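長期のご旅行前後における住まいのお手入れについて
トルネント旅行サービス お客様相談室
最終更新日：2025年2月22日

弊社では、周遊型ツアーおよび長期滞在型プランにお申し込みのお客様へ、ご出発前にお済ませいただきたい家事の要点をご案内しております。昨年度にお客様相談室へ寄せられた留守宅に関するお問い合わせは351件で、このうち102件が台所と冷蔵庫に関するものでした。
本ページは、お問い合わせの多かった事項を場所別に整理したものです。お住まいの設備により手順が異なる場合は、各機器の取扱説明書を優先してください。
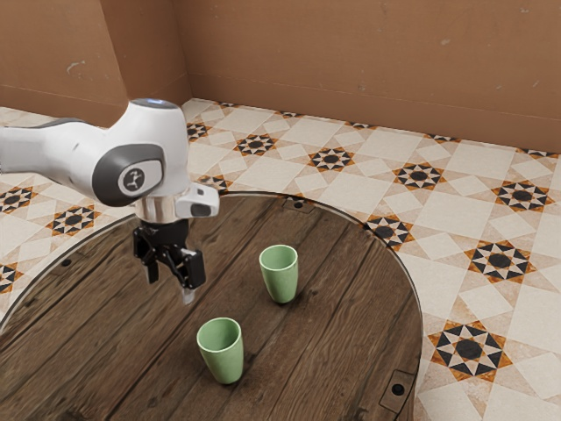
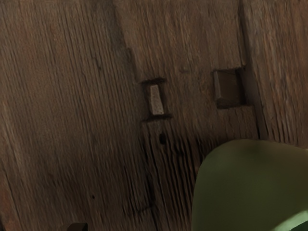

1. 冷蔵庫と食品

ご出発の1週間前から生鮮食品の購入を控え、庫内の在庫を順に使い切ってください。葉物野菜、豆腐、開封済みの牛乳は残さないことを原則とします。使い切れない野菜は、下ゆでして水気を絞り、小分けにして冷凍することができます。

4泊以内のご旅行では、冷蔵庫の電源は入れたままで差し支えありません。みそ、しょうゆ、未開封の瓶詰類は通常どおり保管し、開封済みのジャムやドレッシングは瓶の口を拭いてからふたを閉めてください。

1か月を超えるご不在で電源を切る場合は、前日までに庫内を空にし、製氷皿の水を捨て、霜を完全に溶かします。棚板と引き出しは外して中性洗剤で洗い、よく乾かしてから戻してください。扉はタオルを挟んで少し開けておきます。閉め切ったまま長期間放置した庫内には、かびとにおいが生じます。小さなお子様が出入りされるお住まいでは、扉を開けたままにする方法は避け、通電したままとしてください。

米は密閉容器に移し、野菜室に入れます。常温で保管していたじゃがいもと玉ねぎは、ご近所やご親族にお譲りになるか、調理して冷凍してください。乾物の袋は輪ゴム留めでは隙間が残るため、ふた付きの容器をお使いください。

2. 流し台と排水口

当日の朝に使用した食器は、必ず洗って拭き上げ、棚に戻してください。水切りかごに伏せたままにしますと、底にたまった水がぬめりの原因となります。

排水口のごみ受けは前夜のうちに清掃します。重曹大さじ4を振り入れ、同量の酢を注いで30分ほど置き、ぬるま湯で流します。塩素系の洗浄剤と酢を併用することは、有毒なガスが発生するおそれがあり大変危険です。同じ日に続けて使用することもお避けください。

排水管の途中には封水と呼ばれる水がたまっており、下水の臭気と害虫の侵入を防いでいます。長期間のご不在では封水が蒸発しますので、出発直前にコップ2杯の水を流し、排水口をラップで覆ってください。洗面台、浴室、洗濯機の排水口も同様です。浴室は見落とされることが多く、帰宅後に臭気のご相談をいただく例の大半がこの箇所です。

3. 木製家具と食卓

無垢材の食卓は、固く絞った布で木目に沿って拭き、続けて乾いた布で拭きます。オイル仕上げの天板については、ご出発の3日前までに薄くオイルを塗り、余分を拭き取ってください。塗布に使用した布は自然発火のおそれがありますので、水に浸してから自治体の定める方法で処分します。室内に丸めて置いたままの外出は厳にお控えください。

輪じみが気になる場合、ウレタン塗装の天板には研磨剤を使用しないでください。オイル仕上げであれば、目の細かい紙やすりを木目の方向に軽くかけ、再度オイルを塗ります。目立たない場所で必ず試してからにしてください。

花瓶、鉢植えの受け皿、水の入った器は天板から下ろします。直射日光の入る部屋では、レースのカーテンを閉めるか、綿の布を掛けてください。ビニール製の覆いは、長く置くと塗装面に貼り付くことがあります。

4. 洗濯物と寝具

洗濯は前日までに終え、乾き切ったものだけを収納してください。洗濯槽のふたは開けておき、洗剤投入口も外して乾かします。給水栓は閉めます。

敷布団は三つ折りにし、床から離して置きます。マットレスは壁に立て掛けるのが理想ですが、難しい場合は掛け布団を外しておくだけでも湿気の抜け方が違います。押し入れのふすまは左右を少しずつ開けてください。除湿剤は水がたまると倒れた際に床を傷めますので、新しいものに取り替え、平らな面に置きます。

5. 観葉植物

冬季は水やりを控えめにしても耐える種類が多く、1週間程度であれば出発前日の水やりで足ります。夏季は直射日光の当たらない室内に移し、鉢を浴室などに集めてください。給水用のひもを使う方法もありますが、水の減り方は鉢の大きさで変わるため、初めての方は数日前に試しておかれることをお勧めします。

受け皿に水をためたままにする方法は、根腐れを招くためお勧めしておりません。

6. 寒冷地にお住まいの方へ

1月から2月にかけてのご旅行では、水道の凍結にご注意ください。水抜き栓のある住宅では、元栓を操作したのち、すべての蛇口を開けて管内の水を抜きます。便器の水の処理と給湯器の水抜きは機種ごとに手順が定められています。集合住宅の場合は管理会社の指示に従ってください。

水抜きの際は温水洗浄便座のタンクも忘れずに空にします。今年1月にも、この部分の破損についてのご相談がありました。

7. ご帰宅後の手順

まず窓を2か所以上開け、風を通します。蛇口の水は、色とにおいがなくなるまで流してからお使いください。最初の水は飲用にせず、清掃や植物の水やりにご利用いただけます。排水口のラップを外し、封水が戻るまで水を流します。

冷蔵庫の電源を再び入れた場合は、庫内が十分に冷えてから食品を入れてください。夏場は半日近くかかることもあります。停電があったと思われるときは、冷凍庫内の食品の形を確認し、一度溶けて固まった様子のものは廃棄します。

旅行かばんは寝具の上に置かず、玄関または浴室で中身を出してください。車輪は湿らせた布で拭き、内側は開けた状態で一晩陰干しします。旅先で着用された衣類は、収納していたものも含めて早めに洗濯されることをお勧めします。

ご出発前の確認表

冷蔵庫の生鮮食品を使い切った
食器を拭いて棚に戻した
排水口に水を流し、ラップで覆った
ガスの元栓と洗濯機の給水栓を閉めた
可燃ごみを出した
オイルを含んだ布を処分した
新聞と宅配の停止を申し込んだ
窓と勝手口の施錠を確認した

確認表の印刷版は資料番号273としてお配りしております。ご希望の方は、ツアーの最終案内書に同封の返信はがきに番号をご記入ください。英語版をご希望の場合は、海外顧客担当のフォルカー・エーラースが承ります。

なお、留守宅の巡回および郵便物の受け取りは、弊社では取り扱っておりません。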